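홈 | 기술 | 현장 | 사람들 | 구독

현장 르포 › 로봇 정비

이 사이트는 서비스 개선을 위해 쿠키를 사용합니다. 계속 이용하면 쿠키 사용에 동의하는 것으로 간주됩니다.

그리퍼 패드를 가는 날

2022년 8월 7일 일요일

트룰탐의 정비 담당 엘리프 나즈 사르귤은 손에 드는 두 손가락 그리퍼 62대를 관리한다. 사람이 직접 쥐고 물건을 집으면 그 동작이 기록되고, 기록은 나중에 로봇 팔을 가르치는 데 쓰인다. 카바나투안의 가정집에 나가 있는 장비도 그의 몫이다.

가장 자주 손이 가는 부품은 손가락 끝의 패드다. 골이 파인 고무 패드는 과일처럼 둥글고 무른 물건을 잡을 때 골 사이에 과즙과 먼지가 낀다. 사르귤은 집기 300회마다 패드를 떼어 미지근한 물에 씻고 그늘에서 말린다. 교체 기준은 2,215회다. 골 끝이 둥글게 닳았으면 횟수가 남았어도 간다. 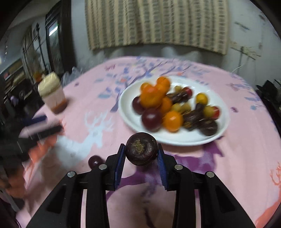 분홍색 무늬 식탁보 위에서 그리퍼로 짙은 자갈색 과일을 집은 모습. 뒤쪽 흰 접시에도 과일이 담겨 있다.

패드를 새로 끼우면 좌우 높이부터 맞춘다. 한쪽이 조금만 올라가도 둥근 물건은 잡는 순간 돌아간다. 다음은 관절 핀이다. 핀을 하나씩 손톱으로 밀어 보고 유격이 느껴지면 빼서 닦는다. 윤활유는 이쑤시개 끝에 묻힐 만큼만 쓴다. 예전에는 넉넉히 발랐는데 기름이 패드까지 흘러 자두를 계속 놓쳤다고 한다.

"과일은 시험용으로 까다로워요. 껍질이 매끈한 것과 거친 것을 번갈아 집어 봐야 패드 상태를 알 수 있습니다."

카메라 보정은 볼칸 조슈쿤이 맡는다. 손가락을 완전히 벌렸다가 닫기를 다섯 번 반복하고, 화면에서 양 끝이 만나는 위치를 본다. 지난 1월에는 루르스카에서 돌아온 한 대가 매번 왼쪽으로 치우쳤다. 카메라 고정 나사를 조여도 그대로였고, 원인은 휘어진 바깥쪽 링크였다. 링크를 갈고 다시 보정하는 데 하루가 걸렸다.

정비 기록은 아직 종이에 쓴다. 올해 장부에 적힌 작업은 875건이고 절반 이상이 패드 세척이다. 트루마스비 창고에는 예비 링크가 있지만 핀은 늘 모자란다. 조슈쿤은 다음 주문에서 핀을 두 배로 늘릴 생각이다.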